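Courses > Robot Cell Practice > Unit 6 > Working rules near fixed furniture

Reading time: 2 min

Unit 6. Clearances, fiducial markers and records
Handout prepared by Rocío Benítez

Scope

These rules apply to any exercise in which an arm with a wrist camera moves close to cabinets, shelves or worktops. They supplement the cell safety sheet and don't replace it. Where the two differ, follow the stricter one. Fixed-base and mobile-base arms are treated alike, except that a mobile base must be parked and braked before the arm leaves its stow pose.

6.1 Approach

An approach is the part of a motion that ends at the last point from which the arm can stop without touching anything. Every approach has a named stop pose. At the stop pose the fingers are open, the tool speed is zero, and the wrist camera has the near edge of the work surface in view. Record the pose before going further.

Minimum clearance between fingertip and any fixed edge at the stop pose is 34 mm. Measure from the outermost point of the finger, including any pad or sleeve. Students often measure from the finger joint, which gives a larger figure and a false pass.
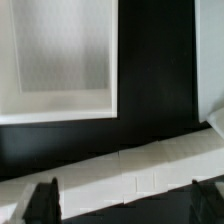
Clearance is checked again after any change of tool, pad or camera bracket. A Dovgate pad set adds to the length of each finger, and the tool frame has to be edited to match. Do not correct for it by shifting the taught poses.

Dark gloss and dark matte finishes need separate attention. Depth readings on both can drop out or jump, and a planner may treat the missing region as free space. Enter dark panels into the collision model by hand. The same applies to glass doors, open or closed.

6.2 Speed

Maximum tool speed between stow and the stop pose is 195 mm/s. Past the stop pose, use the reduced-speed mode and keep the enabling switch in hand. An operator who needs to look away from the arm releases the switch first.

6.3 Marker placement

Fiducial markers locate furniture and panels in the base frame. Placement rules:

- Fix the marker to a flat, rigid face. Doors and drawer fronts count as rigid only when latched.
- Leave a plain margin on all sides. The margin belongs to the marker, and labels or tape may not enter it.
- Use matte print. Laminated sheets are rejected at inspection.
- Each marker ID is used once per cell. A reprinted marker keeps its ID and gets a new line in the register.
- Do not rely on a marker that is only partly in view, even if the detector returns a pose for it.

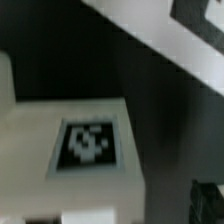 Figure 2. Square marker on a pale panel, with plain margin around it.

A marker viewed at a steep angle gives a poor estimate of tilt. Soft focus has a similar effect on the corners. If either is suspected, move to a second viewpoint and compare the two poses. Accept the result when they agree within 2 mm in translation. Otherwise discard both and repeat from the stop pose. Averaging two poses that disagree is not permitted.

6.4 Records

The run sheet is filled in during the run. Required entries: operator, tool frame version, stop pose name, measured clearance, marker IDs used, and any protective stop with its cause. "Unknown" is an acceptable cause. A blank field is not.

Image logs are kept with compression on. Block artifacts along high-contrast edges are normal in these logs, so the stored images must not be used to re-measure clearance or to recompute marker corners. Use the pose file written by Flikomar at run time.

6.5 Before the next session

Read the Farías notes on frame conventions, sections on tool and base frames only. Bring a completed run sheet for one approach in the Rallari cell. Sheets using the July template will be returned, as that version has no field for the tool frame.

Revision 2018-10-02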